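I've been putting off writing about virtual land for ages, mostly because every time I sit down to do it somebody launches another world and the whole argument moves on a street or two. But Wolby has just opened its third "district", my inbox is full of people asking whether they should buy a plot, and I've had two coffees, so off we go.

My short answer is no. My longer answer is that I'd love to be talked round, and I've given it a proper try. In August I spent 355 quid of my own money on a plot in Burside, the bit of Wolby that was sold to us as the creative quarter. I picked a corner next to what the map called a gallery. I put up a little reading room, hung some posters, invited everybody who gets this newsletter and waited by the door like a nervous host at a birthday party.

Over the whole month 114 people came through. I was chuffed with that! Then I looked at how long they'd stayed, and most of them were gone again before the posters had finished loading. The gallery next door never opened. Its owner, as far as I could tell from the public ledger, had bought it in the first sale and was asking 859 for it, which is a brave price for a grey box with a sign on it.

And that's my trouble with the land idea. In a real town, a corner plot is worth more because people have to walk past it. They've got bags, they've got tired feet, it's raining and your café is the nearest one. In Wolby you open a menu, type a name and you're there. I could have built my reading room at the far end of the furthest district and it would have been exactly as close to everyone as it was in Burside. So what was I paying for? A number on a map, I think, and the hope that someone else would want the number more than I did.
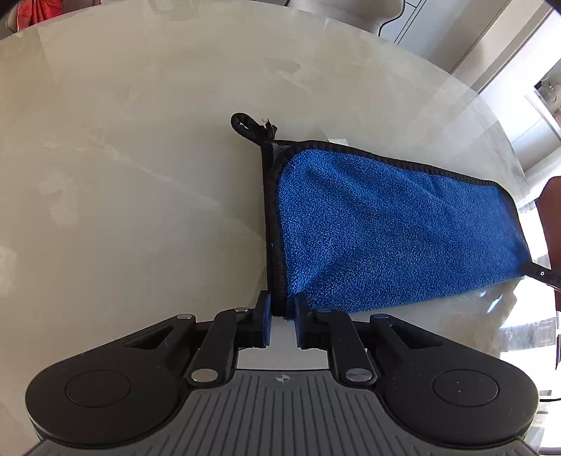 Brock MacPherson, who's been writing cheerful things about Doucette since it was a chat room with hats, reckons I'm missing the point. He says scarcity makes people care, and that a world with endless free space turns into a car boot sale with no cars. I have some sympathy with that. I've been in the endless free worlds and they are mostly abandoned castles. But I'd answer that things can feel solid without being rationed. Look at that gripper, with its black arms meeting at silver-capped pins and the ridges along its base. You believe in it because the parts join up with other parts, and it would be every bit as believable if there were a million of them. I'd like my virtual places to have some of that, please. Doors that lead somewhere, a shop that knows what I bought in the other shop, a coat I can wear from one company's world into the next.

The coat is where it all falls over, of course. Hernirora announced with a great deal of music that its avatars would be welcome "everywhere", and when I read the small print, everywhere meant Hernirora and one racing game. My Wolby jacket (green, quite smart, a present from a reader) can't so much as cross into Doucette. If I moved house and had to leave my clothes behind I'd be livid, and yet we're being asked to buy property in these places before anyone has sorted out the luggage.

Brock's other argument is that it's early, and early buyers always look daft until they look clever. Well, maybe. Some of them just carry on looking daft. I remember people paying silly money for web addresses, and yes, a few did very nicely, but a web address worked with every browser going. A plot in Burside works in Burside, and only while the company keeps the lights on.

What would change my mind? If Wolby let me pick up my reading room and put it down in somebody else's world, I'd pay 100 a year for that tomorrow and I'd tell you all to do the same. I'd be paying for the room then, with its posters and its visitors' book, and I do like the room. I've kept it open, by the way. Pop in if you're passing, or type the name in the menu like everyone else does.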